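Wornia Workshop Rooms
Bench and Small Parts Checklist, with comments
Room 149, January round

Marks used: OK, FIX (before the next session), WATCH (fine for now, look again next month).

1. Door and walkway. OK
Opens fully, closes fully. The stack of chairs that lived behind it since last fall has been moved to behind a different door, where it is somebody else's checklist.

2. Lighting over the bench. WATCH
One tube hums. It has been humming since the November round and has now outlasted two work orders. Light level is fine for reading part outlines if you don't lean over your own work, so please don't lean over your own work.

3. Curtain. OK
Hem clear of the floor, rail tight, no contact with the heater. Black shows every bit of lint in the building. Lint is not a finding, but I did look at it for a while.

4. Tabletop. OK
No chips, no sticky patches, no mug. Last month's comment about the mug is closed. Please keep using the dark top for layout work, as white sheets are easy to line up on it and stray screws are not easy to find on it. You can't have everything from one table.

5. Layout sheet. OK
One sheet at a time, flat, with the printed outlines facing up. Parts go on the sheet before anything gets assembled. The old system, known as "the pile," is retired. 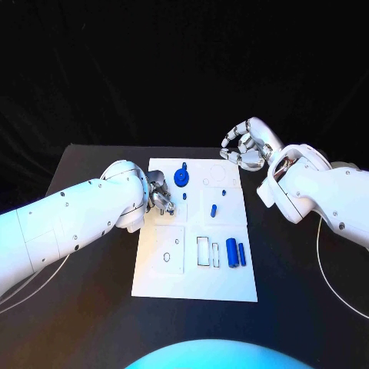
Item 5: layout sheet with printed outlines, white panels and blue parts.

6. Small parts. FIX
The blue parts are fine in themselves. The bin they go home to is labeled "Jakik," which is the kit, and also "misc," which is a cry for help. Pick one. Anything with a peg on it goes in the divided tray so it can't roll under the radiator and start a new life there.

7. Thin panels. WATCH
Store flat. Two of the spares in the cupboard have taken on a gentle curve from being kept under the Fleleck catalog, all 426 pages of it. Storing them on top of the catalog would also be wrong, but less so.

8. Cables on and near the bench. WATCH
Keep slack off the layout sheet and away from the front edge. Nothing should hang where a knee can find it. My knee is available for testing and has a good record.

9. Power strip. FIX
Rated for the load, mounted upside down. The switch can be reached by anyone willing to kneel. Mnguni Electrical has been asked to turn it over and has quoted for roughly half a day, so I expect it to be turned very carefully.

10. Extinguisher and first aid box. OK
Extinguisher in date, pin in place. The box holds 4 eye pads and more finger bandages than the room has fingers. Tweezers are back.

11. Floor. OK
Swept. One washer found, owner unknown, now in the dish.

Open items: 6 and 9. Items 2, 7 and 8 carry over to the next round.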